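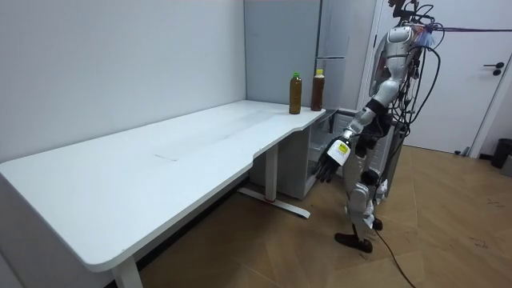
I'm trying to get marks off a matte white desk and I keep making it worse, or at least that's my impression. The desk is an L-shaped Kotach that came second-hand with our office, and it sits in the small back room by the refrigerator, where we use it as a work surface and also as a place to put drinks down. It gets wiped most evenings with a damp cloth and whatever spray is under the sink. That takes care of fingerprints and crumbs. What it doesn't take care of is the thin gray line near the middle of the top. My nail doesn't catch on it, so I don't think it's a cut, but it hasn't moved with dish soap, window cleaner or a wet paper towel and a lot of pressure. The second thing is drinks. People leave bottles at the end of the short side, right by the outer edge, and once they've been opened we get sticky brown drips that dry overnight. So far they have come up with warm water, but I'd like to know if they will stain eventually.

My questions are these. What takes a gray scuff off a matte top without leaving a shiny patch? And is there anything I can put on the surface afterward to protect it? I was offered a tub of something called Plikar for 38 dollars and I don't want to buy it if it's only car wax. I don't know what the top is made of. There was no paperwork with it and I can't find a label underneath.

Harish Khurana

Safta Ene

Start by working out if it is a scratch or a deposit. Most gray lines on white desks are a deposit. Something metal or rubber was dragged across and left a bit of itself behind, the way a pencil does. Laptop feet do it, so do monitor stands, belt buckles and the bottoms of metal lamps. If your nail doesn't catch, treat it as a deposit first.

The order I would go in:

Dry white eraser, the ordinary school kind. Rub along the line, brush off the crumbs, look at it from the side with the light coming across the desk.

A little rubbing alcohol on a white cotton cloth. Try it first on the underside of the overhang or somewhere at the back, and leave it for 5 minutes to see if the finish goes dull or tacky. If it does, stop there and don't use it on the top. Painted surfaces can react.

Baking soda mixed with water to a soft paste, with your fingertip, no pressure. Wipe off with a clean wet cloth and then dry.

I would keep melamine sponges for last. They work, but they are a very fine abrasive, and on a matte finish they polish. You end up with no gray line and a glossy spot the size of a coin, and you can't undo that. If you do use one, make it wet, use light strokes, and go a bit wider each time so there's no hard edge.
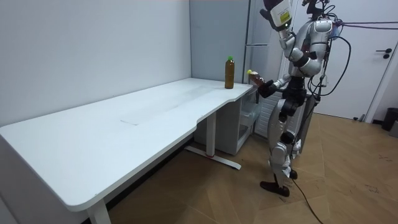
The same goes for the other light scuffs and smudges on a top like yours. A lot of what people take for wear on matte white is dried cleaner. Window spray leaves a film if it isn't wiped off with plain water, and the film picks up dirt from sleeves. Wash the whole top once with warm water and a few drops of dish soap, rinse it twice with a clean cloth, and dry it with a towel. Do the entire desk in one go, including the return, or you will see where you stopped. Then look again at what's left before you buy anything.

On the drips, sugar by itself won't stain. Tea and cola can leave a tint if they sit for days on a spot where the finish is already worn. Use a tray or a couple of coasters for the bottles. I would also move them in from the edge, but that's to save the floor more than the desk.

I can't tell you what is in Plikar. Read the back of the tub. If it lists wax or silicone, skip it for a matte surface, as it will go patchy and show every hand.

Dong-hyun Oh

sand it. 300 then 600 and it comes out fine, did it on my workbench

Safta Ene

Please don't do this on a desk when you don't know what it is made of. If the white is a thin layer or paint you will go through it, probably at the rounded edge first where it's easiest to press too hard.

Grigore Voicu

I agree about no sanding. We have two white desks at work, not the same make, and the eraser took off most of the gray marks. One was left that was a real scratch with dirt in it. For that I used an old toothbrush with dish soap to get the dirt out, and after that it was white on white and you had to look for it.

For protection we bought a desk mat, nothing special, light gray. Get one without rubber backing. Ours had it at first and it left a yellowish area under it after one summer that hasn't gone away. If yours has been sitting under a mat or a monitor with a previous owner, you may also find a patch that's a different shade from the rest, and no cleaner fixes that.

Harish Khurana

Thanks. The eraser took off maybe half of the line and the alcohol test at the back did nothing bad, so I'll try that on the rest tomorrow. Not buying the Plikar. Does it matter if the alcohol is the 70 percent kind?

Safta Ene

70 is fine. Wipe it with water after.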